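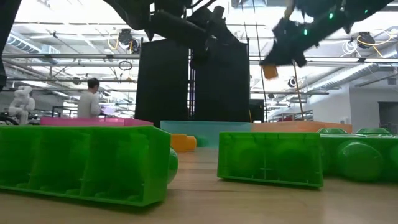
Two-Arm Block Handling Cell: Mechanical Build and Grasp Tests
Project report, Dale Boychuk
Perron Shared Workshop

1. Scope

This report covers the assembly of a two-arm tabletop cell and the first series of grasp tests with moulded plastic building blocks. Path planning for both arms moving at once is outside the scope and is only mentioned where it affected the mechanical layout. Work began in May.

The task given to the cell is simple to state. Large blocks and flat slabs are laid on the table in no fixed order. An arm picks up a small block, carries it over the larger parts without touching them and sets it down at a marked position. The large blocks are not moved by the arms in this series. They act as obstacles and, in later tests, as receiving surfaces.

2. Table and arm mounting

The arms hang over a light-coloured wooden tabletop. Both are black, with segmented links, and both are carried on an overhead beam bolted to uprights. The first design had the bases clamped to the table edge. That layout was abandoned after measurement showed that the table moved with the arm on every stop, and any camera calibration was lost within a few cycles.

The beam adds reach toward the centre of the table and costs reach at the near corners. A part in either near corner can be touched but not gripped square. The corners were marked as keep-out areas in software. A wider beam was quoted by Mesard and declined on cost.

Cables run along the outside of the links in bundles. Strain relief is printed in PETG and clipped at each joint. The clips at the wrist failed twice in the first week and were reprinted with thicker walls, with the layer lines turned to run along the load. None have failed in that position since.

3. Gripper

The gripper is a Clevex parallel type with custom fingertips. The supplied tips are hard and smooth and let a block rotate about the grip axis when held off centre. Three fingertip variants were made:

A - flat aluminum, bare
B - flat aluminum with a bonded rubber pad
C - rubber pad with a shallow vertical groove, intended to seat on a round stud

Variant C was expected to perform best. It did so only when the block was presented stud outward. With the block on any other side the groove reduced the contact area and the part tipped. Variant B was adopted for all later work.

Some swing of the block below the fingers was accepted. A small block gripped near its upper edge hangs down and can be lowered gently until the bottom edge meets the table, which squares it up. This adds time to each cycle but removed the need for a regrip.

4. Vision

A fixed camera views the workspace. Colour segmentation was used to separate parts, with thresholds set by hand under the workshop lights. Orange and magenta were reliable. The translucent parts were not. The frosted pale teal slab takes on the colour of whatever is beside it, and the translucent green walls of some blocks let interior ribs and studs show through, so that the detector returned several small regions where there was one part.

Two changes helped. Regions closer together than a set gap are now merged if they share a hue. The overhead lights also produce a soft reflection on the tabletop in front of the larger blocks, and a saturation floor was added to reject it. The floor has to be reset if the lights are changed - a real limitation in a shared room.

5. Tests

A run consisted of 200 pick-and-place cycles with one small orange block, using one arm while the other was parked. The parked arm was left powered. With variant B fitted, 11 cycles in the final run ended in a dropped or misplaced block. Most of these were at the edge of the reach limit described in section 2. Contact with an obstacle was not recorded in that run.

Total cost to date is roughly $3,900, not counting the arms, which are on loan from Nakora. The beam, uprights and fasteners account for the largest share.

6. Remaining work

- Replace hand-set colour thresholds with a depth measurement
- Rerun the test with the second arm moving
- Place onto studs and check the force at engagement
- Route the wrist cables inside a sleeve

Drawings for the beam brackets and fingertips are kept in the workshop binder under the project name.

Last updated: 5 Jan 2023

3 comments
11 shares

Related projects
Wrist Cable Clips in PETG: Print Orientation Tests
Overhead Beam Deflection Under a Moving Load
Levelling a Large Workbench on an Uneven Slab
Colour Thresholds Under Mixed Workshop Lighting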